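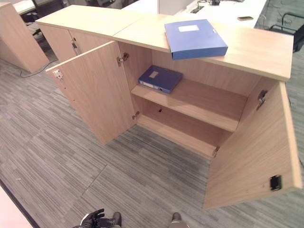

What happens to the people who look after the paper files when a robot starts doing the fetching and putting away? At Wimodstead they kept their jobs and most of their hours, but the day was rearranged around them, and a good deal of what they used to do with their hands they now do by deciding, labelling and checking.

4. Findings: the records floor after the change

4.1 The work at hand

Readers who have never worked near a records office may be surprised by how much of it is still made of cardboard and plastic. The office at Wimodstead keeps its tenancy and repair files in binders and box files, in low cupboards beside the desks, and somebody has to open the right cupboard, take out the right file, carry it to whoever asked for it and bring it home again. Figure 3 shows a cupboard of this sort at a moment in the middle of the work, with its doors open, a dark blue lever arch binder lying flat on the shelf and a blue box file on top of the unit. We ask the reader to keep this modest piece of furniture in mind, as nearly everything our participants told us comes back to it sooner or later.

Figure 3. Filing work at a low cupboard.

Before the change, fetching belonged to everyone and so, in a way, to no one. Gudrun Engebretsen, the senior clerk, had been doing it longest and was asked most often, and she reckoned that a good part of any morning went on kneeling, reaching and getting up again. She did not describe this as a hardship, or not only as one. "My knees are glad of it," she told us of the new arrangement, "but I used to get a look at the file on the way to the desk, and I'd know what the phone call was going to be about before anybody rang."

We heard versions of this remark from all the clerks we interviewed, and we have come to think it deserves more room than the project's own reports gave it. The walk from cupboard to desk was also when a clerk skimmed the spine, noticed that a binder had grown too fat, or remembered that the same household had been in touch the week before. When the walk went to the robot, the noticing had nowhere to live for a while.

4.2 Labels, and who they are for

The old labels were written for people who already knew the files. Tormod Fjeld, who joined the office the same September the trial began, said he was grateful to the robot for one thing above all, and that was the relabelling. Over several weeks the staff gave 664 files a fresh label in a single agreed form. The clerks did this themselves, in between their usual duties, and it was slow and rather sociable work, with plenty of arguing over surnames and street names and a good many biscuits.

The older hands felt differently about it. A label in Gudrun's handwriting had told her colleagues things a printed one could not: a small star for a file that was likely to be wanted again soon, say, or a line under the name where two families on one street were easily mixed up. None of these marks was in the filing manual, and most had been dropped by the time anybody thought to ask what they meant. Some have since crept back in pencil, and the supervisor, Jarmo Kallio, has sensibly let them be.

4.3 Leaving things about

A second change concerned untidiness, a subject on which our participants were wonderfully frank. Clerks have always put a file down on whatever surface is nearest, and in an office where everyone knows everyone's habits this is a perfectly good system. Binders left on Gudrun's side were waiting for a signature. Anything on the windowsill was Tormod's. The robot had no access to this sort of knowledge, and in the early weeks it would put away files that were out on purpose, which caused more bad temper than any of its slower or clumsier moments.

The remedy the office settled on was a rule of 30 minutes, agreed at a staff meeting and written on a card beside the kettle. A file could sit out for that long without being touched, and a clerk who needed it longer would say so on the shared list. It is a reasonable rule and people mostly keep it. All the same, three of the clerks told us separately that they now felt a little watched in their own habits, and one said she had begun tidying up before the robot came past, the way you might before a visitor. Nobody had asked her to, and Jarmo was quite upset when he heard.

4.4 Skill, pay and the matter of credit

Management had expected the time saved to go into telephone enquiries, and a fair share of it did. What had not been planned for was the looking after. Cupboard doors needed to be unlocked in the morning, overfull shelves thinned out, odd-sized folders moved to places where they could be picked up, and stuck jobs sorted out by hand. Valeriano Garrido took most of this on in the first months, simply by being willing and sitting closest. His job description did not mention it, nor did his pay, until the union representative raised the matter and an allowance of $400 a year was arranged.

We don't wish to make too much of the sum, which Valeriano himself called "nice enough." The point that stayed with us is that the work was hard to see until it had a name. On days when he was away, the office noticed within the hour. On days when he was there, visitors from the Ganureck branch came through and remarked on how well the robot managed by itself, and he would be standing right beside them with the cupboard keys in his pocket.

4.5 What the clerks would have liked

Toward the end of each interview we asked what people would change if the trial were to start over. Tormod wanted a longer run-up before the relabelling. Gudrun wanted to be asked about the marks on the old spines, and she wanted a chair at the cupboard for the jobs that still fall to her, which seemed to us a very fair request. Several people asked for one quiet hour in the day when files would be fetched the old way, partly to keep the knack of it and partly, they admitted, for the pleasure of getting up from the desk. The branch at Ganureck has since tried such an hour after lunch, and we return to how it went in section 5.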